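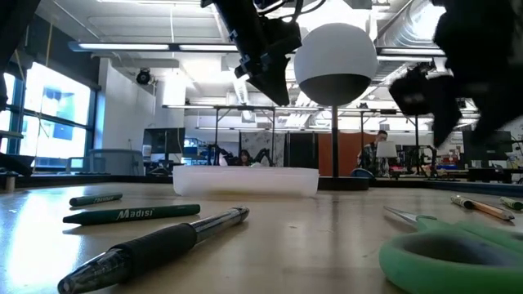

Notebook > Bench trials > Cimow two-arm kit

Wednesday, pm

Third session with the Cimow kit on loan. Task is desk tidying: pens, pencils, markers and scissors into a container. Using the stock grip settings from the Minuneo software, no tuning yet. Drulludgate want a yes or no on the kit by the end of April.

Setup took 22 minutes from power-on, most of it the wrist camera calibration. The manual has you do the left arm first. Do the right first, then the left, or it asks for both again.

Set the log to 1000 frames per run. The default fills the disk.

Scissors are the hard item. Tried going in on the handle loop and on the blades. Loop is better if the wrist is turned first. Pencils are fine when spaced out, worse when they lie side by side.

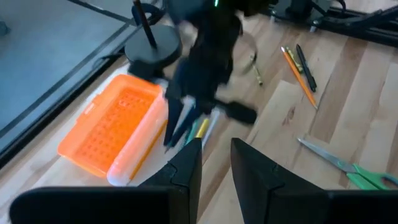
Wrist view, other arm moving over the pencils. Case at left.

Blur like this is a problem if we want to label tips. Try a shorter exposure before blaming the camera.

Spare finger pads are 299 a set from Nasr, which seems high. Ask if they sell singles.

33 runs logged so far. Still to do: same layout with arm speed at half, then markers only. Check the cable clip on the right wrist before starting.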